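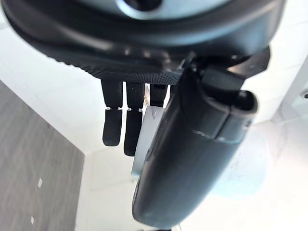
4.2 Grasping small items at close range

Figure 4. View from the wrist camera with a white object between the fingers and the thumb.

In the Mollport trials the hand was asked to pick up light items and put them in another place, as a person does when tidying a shelf. We made 442 attempts with 12 items. As Figure 4 shows, the thumb hides a large part of the object from the wrist camera, and the controller must therefore decide from a narrow strip of it. Stergiou and Harahap met the same difficulty in their Dunbar study. Failures were more frequent with thin items than with round ones. For this reason we consider that the hand is not yet ready for unattended work in a home. The effect of a second camera is treated in Section 4.3.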